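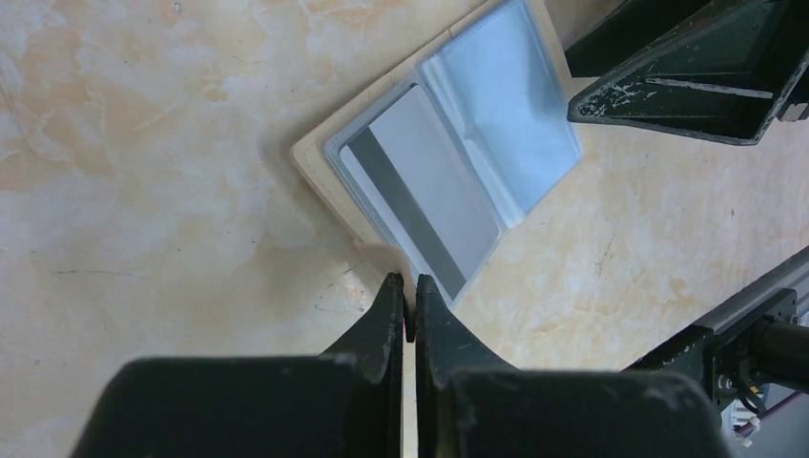
Open card holder with two clear sleeves. The card on the left has a dark magnetic stripe.

Starkden Library Loans

Monthly lending records from the three public libraries in the Starkden area: Kivar Street, Hawthorne and Gresargate. The records were put together to look at how borrowing changed after the opening hours were cut, and they are shared here so that other people can check the results or use them for something else.

Maintained by Akinyi Kioko. Earlier versions were prepared by Laurier Fraser.

What is in the data

There are 2,789 rows. Each row is one title at one branch in one month, with the number of times it was lent. Titles that were not lent in a month have no row for that month, so a missing row should be read as zero and not as unknown. The exception is Hawthorne in June, explained under Known problems.

Files

loans.csv -- the main table
titles.csv -- title, author, year of publication and subject group for 1,263 titles
branches.csv -- branch names and opening hours before and after the change
notes.txt -- corrections made by hand, in the order they were made

All files are plain text in UTF-8, with commas between fields and a header line at the top.

Columns in loans.csv

branch: short name of the branch, in lower case
month: year and month, four digits and two
title_id: matches the same column in titles.csv
loans: whole number, always one or more
renewals: whole number, may be zero. Renewals are not included in loans
age_group: adult, teen or child. This is the shelf the book belongs to, not the age of the borrower

How it was collected

Each branch exports a monthly report from its lending system. Gresargate uses an older system that prints the author before the title and shortens both, so those rows were matched to titles.csv by hand. Chrysoula Alexiou did the first round of matching and Ga-eun Koo checked it. Where they disagreed, the row was left in and marked in notes.txt.

Large print and audio editions are treated as separate titles. Reprints of the same text are not. Newspapers, jigsaws and anything lent without a catalogue number were left out.

Privacy

There is nothing about individual borrowers in any of the files. Card numbers and names were never part of the branch reports. Local history items lent only once in the whole period were removed, as a few of them could have pointed to a particular person in a small village. 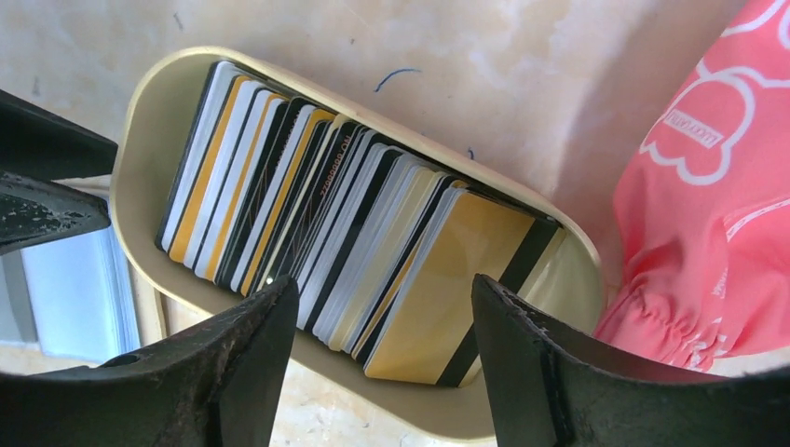
Known problems

Hawthorne has no figures for the second half of June. The branch was closed for work on the roof, but some returns were still taken at the side door -- these show up as renewals in a few rows.

Subject groups were assigned by one person and are uneven. Cookery and gardening are reliable. "General interest" is a mixture and should probably not be used by itself.

About 1,000 rows have no age group, nearly all of them from Gresargate.

Use and corrections

The files may be copied and changed freely as long as the source is named. Please cite as: Kioko, A. and Fraser, L., Starkden Library Loans.

Corrections go to Mélanie Grewal at the Hawthorne desk, who keeps notes.txt up to date. Give the branch, the month and the title_id. Requests for new columns are read but may take a while.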